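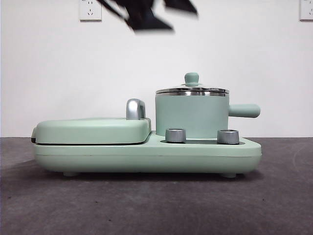

What is a household's baseload?

It's the electricity your home uses all the time, day and night, even when everyone is in bed and you'd swear everything was off. You measure it in watts, and the easiest moment to catch it is in the small hours.

I have been completely hooked on ours for most of the spring. I know how that sounds! But I've always been the sort of person who reads the meter for fun, and when we moved to Anmont the house came with a little in-home display on the kitchen windowsill, which the previous owners had turned to face the wall. I turned it round again. One night in May I came down at 2 in the morning for a glass of water, looked at the screen, and it said 428 watts. No lights on, no telly, the oven cold, the washing machine finished hours before. Four hundred and twenty-eight watts, and all of us asleep (well, all but me).

I stood there in my socks and thought, what on earth is that?

My first guess was the fridge, so the next night I waited for the compressor to cut out, and the number did drop, but nowhere near far enough. My second guess was the broadband box. I was wrong about that too, although it does use more than I'd have thought for something with two lights on it.

What got me going properly was a message from Štefánia Dvořáček, who I know from the allotments and who did the same hunt in her flat last year. Her advice was to leave gadgets alone to begin with and do it at the consumer unit: switch everything off, then bring the circuits back one by one and write down the reading after each. So I did, on a bright afternoon when it didn't matter about the lights, with a pencil and the back of a seed catalogue. Save anything you're working on first, and shut the computer down properly. I shut down mine and forgot about my daughter's. Sorry again, love.

It is SO satisfying. You flick a switch, walk to the display, wait for it to catch up (ours takes its time, so don't rush this bit), and there's your answer. Downstairs lights, nothing. Cooker, a tiny trickle for the clock. Upstairs sockets, a bit. And then the circuit labelled "bath rm" in somebody's lovely old handwriting, and the number jumped by 100 watts in one go.

It was the towel rail. The electric towel rail that I thought was on the central heating! It had been on since the day we got the keys, all through last summer, drying towels that were already dry. There's a fused switch for it in the airing cupboard behind the spare duvet. I'd been wondering why that bathroom was always so pleasant.

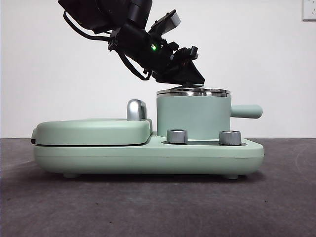 The mint-green breakfast maker, with the lid on its little pot.

After the towel rail I got greedy and went after the small stuff. I bought a plug-in meter, the Kelo one, mostly because it has a screen you can read without lying on the floor, and went round the house socket by socket. Some of what I found:

The old stereo amplifier in the front room used nearly as much switched off at the remote as it did playing quietly. It now gets turned off at the wall and I've stopped feeling bad about it.

The printer. We print something once in a blue moon, usually a returns label. Off.

Phone chargers with nothing on the end: my meter couldn't even register them. I've been told off about chargers since I was a teenager and I enjoyed this result very much.

The loft aerial booster, which was feeding a socket in a bedroom with no television in it. That's been unplugged and so far not a soul has noticed.

The thing I couldn't work out was a steady draw on the garage circuit. I went out there with a torch and the meter and got nowhere, so I asked Ozan Tokgöz to have a look when he came to fit the new outside light. He's a proper electrician and he had it in no time: a transformer for a doorbell that we don't have any more, tucked up above the garage door, warm to the touch. He took it out and wouldn't charge me for it. If your mystery load is on fixed wiring, please do get someone in and don't go poking behind faceplates. The breaker trick is fine for anyone who's comfortable with their consumer unit, but that's where my own bravery stops.

So what did it all come to? I took a fresh reading at the same silly hour once everything was done, and worked it out over a full year. It comes to 1,215 units a year that we were buying and getting nothing for, apart from some extremely warm towels. I'm not going to put it in pounds because we're changing tariff soon and the sum would be wrong by the time you read it, but multiply it by your own unit rate and see what face you pull. I pulled quite a face.

I'm not chasing it to zero. The fridge and freezer stay on, obviously, and so does the broadband, and I've left the smoke alarms and the boiler controls well alone. I also decided to keep the clock on the cooker, because resetting it means finding the instructions, and the last time I had those was in the old house.

A couple of people asked on the last post whether it's worth doing this if you've got solar. I think so, yes! Our neighbours have panels with a Núñez inverter and they'd never looked at their night-time use at all, because the daytime graph is so cheerful. Anything that runs round the clock is still running after dark, when the panels are doing nothing and you're buying every bit of it in. They're borrowing my meter at the moment. I want it back, if you're reading.

Next job is the freezer in the utility room. It's a Kelteseck, it came from my mum's, and it's older than both of my children. I've had the meter on it since last night, with a note taped over the switch so it gets a full day without being moved. I've been in to look at it four times already and I'll put the reading in the comments when I have it.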